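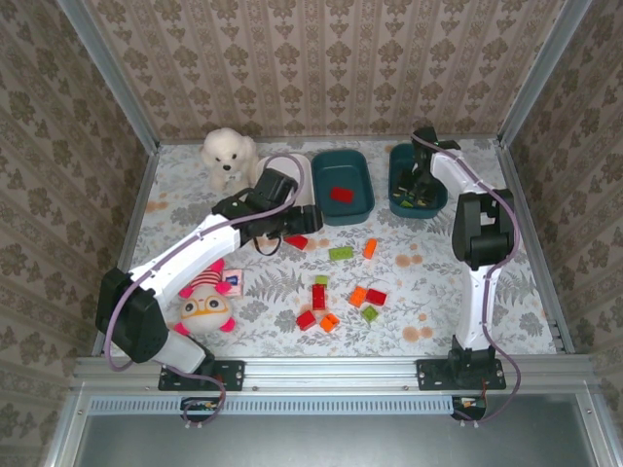 Bricks on the cloth, with the white bowl and the two teal bins along the back.

Filed under: Home & Storage / Toys / Galleries

Sorting bricks by colour at Flenside, 28/06/2018

A small gallery this time, all from the long table at Flenside, which I have written about before under shelving and under table coverings. The job is sorting toy bricks by colour. Red, orange and green make up most of the loose ones, with a few yellow pieces that go in with the green. The containers live at the back of the table against the wall and the bricks start out on the cloth in front of them.

Several readers wrote in after the last storage page to ask what I use for small bricks and whether lids are worth having, so I have put some notes between the pictures.

The containers

Two of the containers are dark teal and match. The other is white. The teal pair came from Daka, bought as a set, and the third in that set went to the kitchen for clothes pegs and has stayed there. The white one is older. I would have liked all of them in the same colour, but orange bricks show up very well against white and it is easy to see what is in there from across the room.

None of them has a lid. I did try lidded boxes for a couple of years. They stack well and they keep the dust off, and if the bricks are going up into a loft or a garage then a lid is what you want. On a table that gets used most days the lids ended up underneath things, or on the floor, and the boxes stood open anyway. An open bin with a thick rim is easier to pick up and tip out.

The size matters more than people expect. A deep box holds more, but small bricks at the bottom of a deep box do not get played with. Mine are shallow enough to see the bottom. For a bigger collection I would get more bins of the same size before I got a larger one. When I last costed it, a fresh set of bins and a new cloth came to about 50 pounds, and you could do it for much less with washing-up bowls or old ice cream tubs.

Red goes in the middle, in the nearer of the two teal bins. Green and yellow go in the one to the right. Orange goes in the white one. The order has no meaning, it is just how they were put down the first time, and moving them now would only cause confusion.

Why colour

You can sort bricks by shape, by size, by set or by colour. I have tried all of these at one time or another. Sorting by set is hopeless once the boxes have been thrown away. Sorting by shape is the best way if the bricks are going to be used for proper building, as it is far easier to find one small red piece among small pieces of every colour than it is to find it in a heap of red. Keen builders will tell you this and they are right.

Colour is quicker, though, and it suits a mixed age group. A small child who can't yet tell a long brick from a short one at a glance can put red with red. It also looks tidy on the table, which counts for something in a room that is used for other things as well. The mixed box under the bench at Jondatmont is sorted by nothing at all and gets used just as much, so I wouldn't lose sleep over it either way.

Colours that are close together can be awkward. Orange and red are fine in daylight and harder in the evening under a yellow bulb. Older orange bricks fade a little on a sunny windowsill as well, and yellow can go dull. I keep the borderline ones to one side and decide in the morning.

The cloth

I get more questions about the cloth than about anything on it. It is white, with grey ferns and leafy branches all over and roses in outline between them, and small orange flowers. The pattern is busy, and I was told when I put it down that I would never find a brick on it again. Plain bright colours show up on it perfectly well. The grey stays in the background. I would not want a cloth with a strong red or a strong green in it for this sort of job.

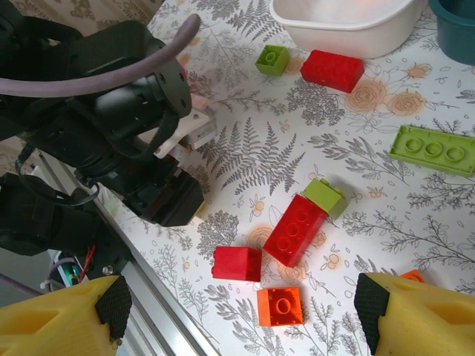
Bricks in a cluster on the printed cloth, fern fronds and rose outlines in between.

The cloth was bought off the roll at Dimaculangan, which is the fabric shop two doors down from the bakery, and cut to length on the counter. I asked for 56 inches and got slightly more. The shop keeps its table fabrics by number and this one was 3319 on the ticket, if anyone local wants to ask for it, but I can't promise it is still there. The stock changes in September and the summer prints tend to go into the remnants basket.

A cloth on a brick table has three jobs as far as I am concerned. It stops the bricks from sliding, it takes some of the noise out, and it can be gathered up by the corners when everything has to be moved in a hurry. The noise is the main one for me. Bricks being tipped out on a bare table can be heard all over the house, and a single layer of cloth makes more difference than you would think. A folded blanket under it is quieter still but the surface goes soft and nothing will stand up straight.

It needs to lie flat. Mine had fold lines in it for the first few weeks and small builds leaned over wherever a crease ran beneath them. I ironed it in the end, on the back, on a low setting, and it has behaved since. If yours has been stored folded, hang it over a door for a night before you use it.

For washing, shake it outside first and feel along the hem. I have had a brick go through the machine in the fold of a hem and it came out perfectly clean, but the noise on the spin was terrible. Crumbs are the other thing. I don't mind a biscuit at the table, but not at the same time as the bricks, as the crumbs get into the hollow undersides and have to be picked out with a cocktail stick.

The soft toys

A couple of soft toys keep the bricks company. The fluffy white puppy sits at the back against the wall, next to the white bowl, and has a bone-shaped tag that says "dog". The other one has a cream face, large glasses and pink ears, and is dressed in pink and white stripes. It usually lives further forward on the cloth.

Soft toys and bricks do not need to be kept apart, whatever the storage books say. Long fluffy fur picks up small pieces, so give them a shake before they go back upstairs. I brush the puppy with an ordinary soft hairbrush now and then, and wash him by hand in the sink with a little wool liquid. Keep the tag out of the water if it is card. He dries on a towel by the back door and takes a full day to do it.

The wall behind

The wallpaper is a beige and brown damask and was up long before the table arrived. It is not what I would choose for a playroom, but it hides marks very well and I have grown used to it. If you are setting a table against papered walls, leave a small gap or fit a strip of something along the back. Bins get shoved backwards when they are full, and a hard plastic rim will wear through paper at exactly that height. I have 47 centimetres of spare paper left on the roll, which is enough for one repair and no more.

Filling up 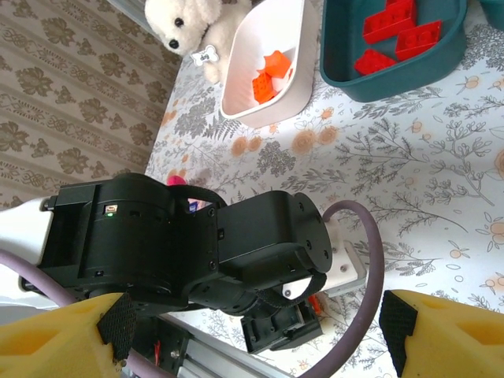
Orange is the smallest group in this collection, so the white bin never gets very full. Odd shapes go in by colour along with the ordinary bricks. I did once keep a separate pot for anything that wasn't a plain brick, and it turned into the pot for broken crayons, hair grips and dead batteries, so now everything goes in with its colour whatever the shape.

Red bricks always seem to travel the furthest. I find them behind the radiator and in coat pockets. Anything found elsewhere in the house goes on the corner of the cloth and gets put away at the next sort.

A few short answers to things I have been asked:

Washing bricks. Warm water with washing-up liquid, in a net bag or an old pillowcase, swished about and left to soak. Rinse well. Spread them stud side up on a towel so that the water runs out of the hollows, and turn them over after an hour or two.

Labels on bins. I don't bother with colour sorting, as the bricks are their own label. For shapes I would use a drawing or a sample brick taped to the front.

Where to stand the bins. At the back, in a row, with the bricks in front. Bins on the near side get elbowed off, and bins at each end mean a lot of reaching across.

How often. At Flenside it gets done when the cloth is needed for something else. There is no fixed day for it.

The next gallery will be the jigsaw cupboard at Jondatmont, once the new shelf is up.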